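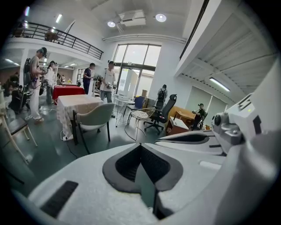
Großer Raum im Februar, Blick auf die Glasfront. Links oben die Galerie, an der Decke der Projektor.

Zwischenbericht an die Förderstelle Planum
Vorhaben: Herrichtung des großen Raums im Haus Turero
Berichtszeitraum: zweites Halbjahr bis einschließlich Februar

1. Stand in Kürze

Der Raum ist in Betrieb. Boden, Wände und Decke sind fertig, die Beleuchtung ist es bis auf einen Schaltkreis, die Akustik ist es nicht. Im Antrag stand, alle vier Gewerke würden gleichzeitig abgeschlossen. Wir haben den Satz beim Schreiben dieses Berichts noch einmal gelesen und bewundern seine Zuversicht.

Von den bewilligten Mitteln für den Innenausbau sind 3.000 Euro noch nicht abgerufen. Davon sind 1.000 Euro für die Restarbeiten am Licht gebunden, der Rest ist für die Akustik vorgesehen (siehe Punkt 5).

2. Boden, Wände, Decke

Der Boden hat einen dunklen, grüngrauen Ton. Bestellt war laut unserem Schriftverkehr mit der Firma Castillo ein "mittleres Grau", und über die Frage, wie viel Grün in ein mittleres Grau gehört, haben wir uns über mehrere Wochen freundlich ausgetauscht. Am Ende haben wir die Farbe abgenommen. Sie hat sich als vernünftige Wahl herausgestellt: Neben den hellen Wänden wirkt der Raum geerdet, und Straßenschmutz fällt erst auf, wenn man ihn wirklich sucht. Die Reinigungskraft sucht ihn. Wir wurden informiert.

Die Wände sind hell gestrichen, die Decke ist durchgehend weiß, auch der schräge Teil auf der rechten Seite. Der schräge Teil war im Leistungsverzeichnis vergessen worden und wurde als Nachtrag abgerechnet, 533 Euro. Der Nachtrag liegt den Belegen bei. Wir bitten um nachträgliche Anerkennung im Rahmen der Umschichtung, über die wir im Herbst telefoniert haben.

Das Geländer der Galerie ist aus schwarzem Metall und wurde nur ausgebessert und neu lackiert. Ein Austausch war nie geplant, auch wenn der erste Kostenvoranschlag das sehr gern gesehen hätte.

3. Licht und Projektor

Die beiden runden Deckenleuchten sitzen links und rechts vom Projektor. Das sieht geplant aus und ist es auch, die entsprechende Zeichnung existiert in vier Fassungen. Unter der Galerie hängen die neuen Lichtleisten in einer Reihe. Dieser Bereich war früher so dunkel, dass er vor allem zum Abstellen von Dingen diente, die man nicht wiedersehen wollte. Seit er beleuchtet ist, sieht man sie wieder, und wir haben zwei Wagenladungen zum Wertstoffhof gebracht.

Offen ist der Schaltkreis auf der Seite mit der Deckenschräge. Die Leuchtstoffröhre dort stammt aus dem Altbestand und sollte ersetzt werden. Die Firma Menent hat den Ersatz zweimal geliefert, einmal in der falschen Länge und einmal an die falsche Adresse. Eine dritte Lieferung ist zugesagt. Bis dahin bleibt die Röhre hängen, und wir gestehen, dass wir ihr gegenüber inzwischen eine gewisse Loyalität empfinden.

Der Projektor ist flach unter der Decke montiert. Im Antrag war ein rollbarer Tisch dafür vorgesehen. Nach der ersten Veranstaltung mit Verlängerungskabel quer durch den Raum haben wir uns für die Decke entschieden. Der Tisch wird trotzdem gebraucht, im Büro, unter dem Drucker.

4. Nutzung

Im Berichtszeitraum gab es 36 Belegungen, ganztägige und halbtägige zusammengenommen. Das Förderziel ist damit erreicht. Wir weisen darauf hin, dass die Zahl aus dem Belegungsplan stammt und der Belegungsplan an der Tür hängt, mit einem Stift an einer Schnur. Eine digitale Lösung wurde geprüft und zurückgestellt, als der Stift sich bewährte.

Gefragt ist der Raum vor allem für praktische Arbeit im Stehen und mit Gerät, weil in der Mitte Platz bleibt und niemand um Säulen herumlaufen muss. Wer sitzen will, findet am Rand etwas, auch ein Schreibtisch steht dort. Die Stapelstühle aus dem Antrag haben wir in geringerer Zahl angeschafft als beantragt. Die Gruppen räumen sie morgens als Erstes an die Wand und abends als Letztes wieder zurück, und es schien uns nicht zwingend, diesen Vorgang auf Kosten der Förderung zu verlängern.

Die Glasfront mit der Tür ist der beliebteste Teil des Raums. Sie bringt tagsüber so viel Licht herein, dass manche Gruppen die Deckenbeleuchtung erst am Nachmittag vermissen. Die dunklen Rahmen sind geblieben. Undicht war einer davon, er ist jetzt dicht, und die Heizkostenabrechnung wird zeigen, ob er der einzige war.

Weniger gelungen ist die Lagerfrage. Ein Karton steht an der Wand bei der Glasfront, obwohl es seit November einen Abstellraum gibt. Der Abstellraum liegt am anderen Ende des Flurs. Wir haben ein Schild aufgehängt. Das Schild hängt dort weiterhin. Ein niedriges Regal in diesem Bereich käme der menschlichen Natur vermutlich näher, wir würden es aus Eigenmitteln bezahlen.

5. Akustik

Der Raum ist hoch und hat viele harte Flächen. Man hört es. Solange wenige Menschen konzentriert arbeiten, stört der Hall kaum, bei einem Vortrag versteht man in der letzten Reihe jedes zweite Wort, allerdings doppelt.

Vorgesehen waren Deckensegel. Zwei Angebote liegen vor, beide über dem Budget. Wir schlagen vor, stattdessen Absorber an der Unterseite der Galerie und an der langen Wand anzubringen. Das ist günstiger, lässt den Lichtkegel des Projektors frei und kann nach Auskunft des Anbieters an einem Samstag montiert werden. Der Anbieter hat nicht gesagt, an welchem. Für die Änderung brauchen wir Ihre schriftliche Zustimmung.

6. Abweichungen vom Zeitplan

Der Boden kam fünf Wochen später als geplant, die Malerarbeiten entsprechend auch. Beim Licht hängen wir an der Lieferung, bei der Akustik an Ihrer Antwort, was wir ausdrücklich ohne Vorwurf vermerken. Ein früherer Zwischenbericht war für den Herbst vorgesehen und hätte im Wesentlichen aus dem Satz "Der Boden fehlt" bestanden.

7. Nächste Schritte

Austausch der Röhre unter der Schräge, sobald das passende Teil eintrifft. Auftrag für die Absorber nach Ihrer Zustimmung. Regal bei der Glasfront. Abschlussbericht mit vollständigen Belegen zum vereinbarten Termin.

Anlagen: Belegliste, Nachtrag Deckenschräge, Kopie des Belegungsplans (die Handschrift im Dezember bitten wir zu entschuldigen), zwei Angebote Deckensegel, ein Angebot Absorber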